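How Does Invisible Light Work?

53 shares
2 comments

Light is all around you, and most of it you will never see. Your eyes pick up only a small slice of the light that exists. We call that slice visible light, and it holds all the colors of the rainbow, from violet at one end to red at the other.

Just past the red end is another kind of light called infrared. "Infra" comes from a Latin word that means "below." Infrared waves are longer than the waves of red light, and human eyes have no way to detect them. But you can feel some of them. Hold your palm near a sunny brick wall in the evening. The warmth that reaches your skin is partly infrared light leaving the bricks.

Who found it?

In 1800, an astronomer named William Herschel was studying sunlight. He used a glass prism to split the light into colors, and he put thermometers in the different bands to see how warm each one was. He also put a thermometer in the dark space just beyond the red. That thermometer went up too. Something was coming through the prism that he could not see, and it carried heat.

Where is infrared at home?

You have probably used infrared light many times. Most TV remotes send it out, and so do many remotes for fans and air conditioners. At the top end of the remote is a tiny lamp called an LED. When you press a button, the LED flashes on and off very fast in a special pattern. Each button has its own pattern, a little like Morse code.

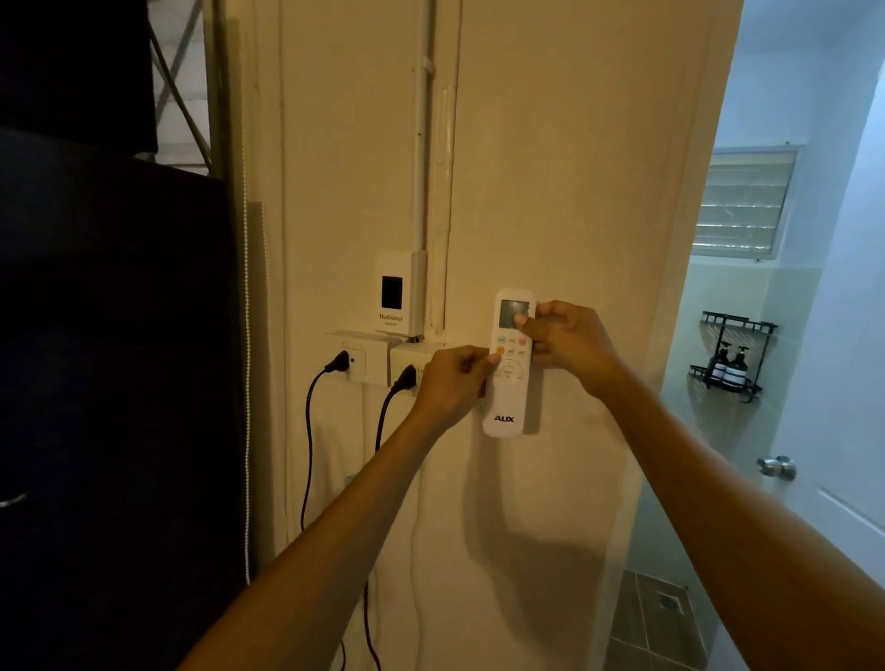
The buttons on an air-conditioner remote. Each one sends a different message.

The air conditioner or TV has a sensor that watches for these flashes. A small computer chip inside reads the pattern and matches it to a command, such as "turn on" or "make it cooler." All of this is finished in less time than it takes you to blink.

Why doesn't the lamp in your room confuse it? Sunlight and some lamps give off infrared as well. To stand out, the remote flickers its light thousands of times each second. The sensor is built to ignore steady light and pay attention to that flicker.

Why do you have to point it?

Infrared light from a remote travels in straight lines, the same way the beam of a flashlight does. It can't go through a wall or a thick book. It can bounce, though. If you aim a remote at a pale wall, enough light may bounce off to reach the sensor. A dark, fuzzy blanket soaks up more of the light, so bouncing off one of those is harder.

Doaa Kamel teaches science in Bouzid, and her students test this every October. They stand with their backs to the TV and try a white poster board, a baking pan, and a winter coat. "The baking pan usually wins," she says. "The coat has never worked for us."

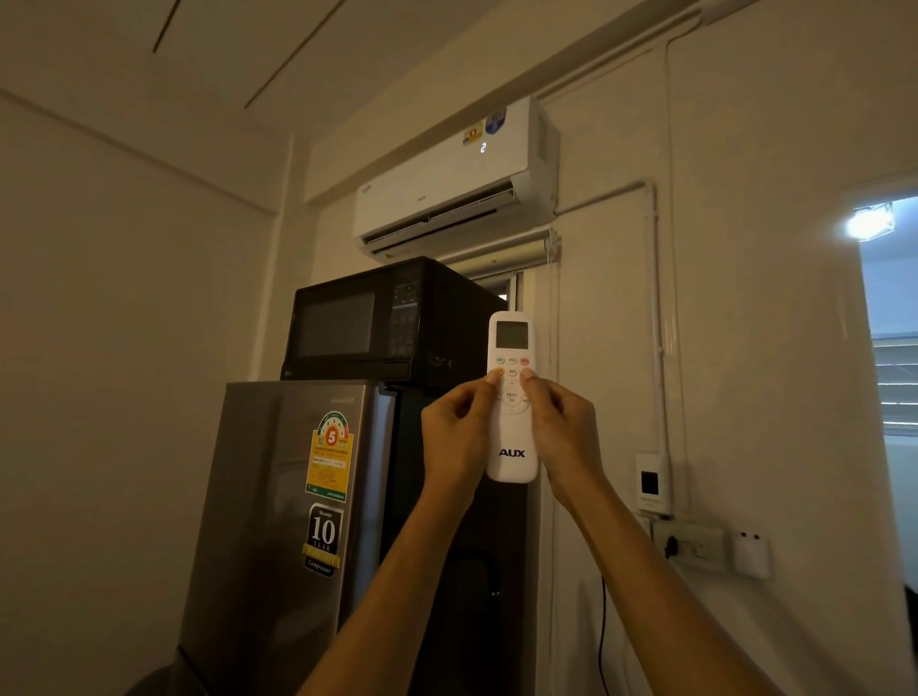 Animals that sense infrared

Some snakes can do something people can't. Rattlesnakes, pythons, and some boas have small pits on their faces that sense infrared. A mouse is warmer than the ground at night, so it gives off more infrared, and the snake can tell where it is in the dark. Vampire bats have heat sensors on their noses. They use them to find a warm spot where blood flows close to an animal's skin.

Seeing heat with a camera

People have built cameras that do a job like the snake's pits. A thermal camera measures infrared and turns it into a picture with colors we can see. Warm things often show up as yellow or white, and cool things as blue or purple. Firefighters use thermal cameras to find people in thick smoke.

Fergal Brennan checks old houses in Tremness for places where heat leaks out. He likes to work early on cold mornings, before the sun has warmed the walls. A gap around a window shows up on his screen as a bright line — that is where the heat is getting out.

Try it yourself

Ask an adult if you can use a phone camera and a TV remote. Point the end of the remote at the camera and press a button while you look at the phone's screen. You may see a pale purple or white light blinking. Some phones have a filter that blocks infrared, so if nothing shows up, try the camera on the front of the phone.

Words to know

Infrared: light with waves longer than red light, which people can't see.
LED: a small electronic part that gives off light.
Prism: a piece of clear glass or plastic that splits light into colors.
Sensor: a part that notices something, such as light or heat.

70 likes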